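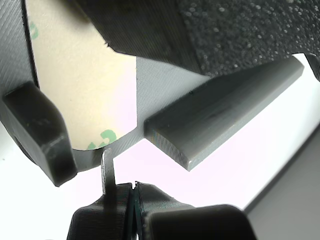
Spring Notes from the Clorkwood Tool Library

March is when our phone starts ringing again, and we couldn't be happier about it. All winter long the shelves stay nearly full, and then the first mild afternoon comes along and suddenly everyone between here and Fluvham wants the post hole digger at once (we own 2 of them, so please do reserve early!). We loaned out 2350 items over the past year, which is a wonderful number for a library that began as a row of shelves behind the Postesau feed store.

A few things have changed since our last newsletter. The loan period for hand tools is now 11 days, so that you get two full weekends out of most loans. Power tools stay at seven days, as before. If you need a little longer, call us before the due date and we'll almost always say yes, unless someone is waiting.

We're also asking everybody to knock the dirt off before bringing garden tools back. A stiff brush and an old rag will do it, and there's a hose by the side door if you forget.
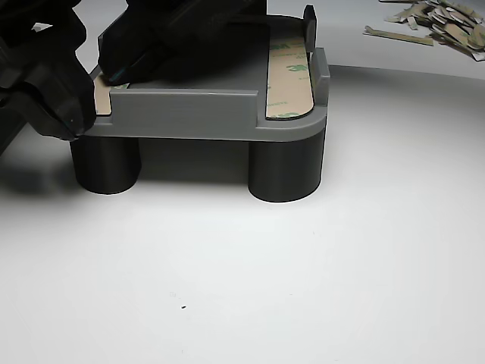

Our repair evenings start up again this month at the Slanina Street hall, with the doors open from six o'clock. Bring the lamp that flickers, the chair with the wobbly leg, the toaster you've been meaning to look at since Thanksgiving – we'll have a go at nearly anything that fits through the door. Microwaves are the one exception, and we'd ask you to leave those at home. There's no charge, though the coffee can is always out for anyone who'd like to chip in toward glue and sandpaper.

One last request while we have your attention. The long orange extension ladder didn't come back in the fall, and we do miss it. If it's leaning up in your garage behind the storm windows, just bring it by whenever you can. Late fees are waived through the end of the month, and we'd be so glad to see it (and you) again.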